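Semple A5 Plain Notebook: Paper, Binding and Ink Test
Reviewed by Magnus Morrison
September 10, 2019
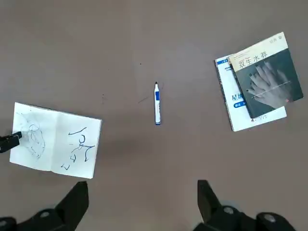 The Semple is a plain white notebook sold in packs of 2, and I have used it at my desk since February. I bought it for mixed work, with a thin pen for notes and rough shapes and a marker for headings large enough to read from a standing position. Most notebooks at this price are good for the first job and poor at the second. Thin blue-gray loops on the left page and bold dark-blue marker strokes on the right are a fair sample of what mine gets put through. Even with the two opposite each other, the fine line holds its own and is easy to follow through the overlaps.

Paper
The sheets are bright white and slightly smooth. Ballpoint and fine gel pens leave no feathering that I can find under a loupe. Fountain pen ink spreads a little on the downstroke with a broad nib and takes roughly 15 seconds to dry. Pencil erases cleanly, though repeated erasing in one spot lifts the surface.

Markers are harder on it. Permanent marker bleeds through on the first stroke and will reach the next sheet if the tip rests in place. Whiteboard marker shows on the reverse as a gray shadow, and the back of the sheet is then usable only for pencil. Syafiqah Kusuma, who shares the office, ran the same test on her copy with a different marker and got a slightly darker shadow. Neither of us would write on both sides.

Binding
Sewn signatures, glued spine. New, the book needs a hand on it to stay open. After two weeks of daily use it opened flat near the middle, while the first and last few sheets still lifted. The fold is shallow enough to write across if the pen is fine. No pages have come loose. One corner of the cover has gone soft from being carried in a bag.

Compared with the Zilero
The Zilero in the same size has heavier paper and handles marker better, with almost no shadow. It is also stiffer, thicker in a bag and costs nearly twice as much. Its sheets have a cream tint, which dulls light blue ink. For pen work alone I prefer the Semple. For regular marker use the Zilero is worth the difference.

Minor points
No page numbers, no ribbon, no pocket. The adhesive on the price label leaves residue that needs alcohol to remove. The packaging gives no paper weight, and my email to the distributor, Gindotley, has not been answered.

Rating: 4 out of 5 for pen, 2 out of 5 for marker.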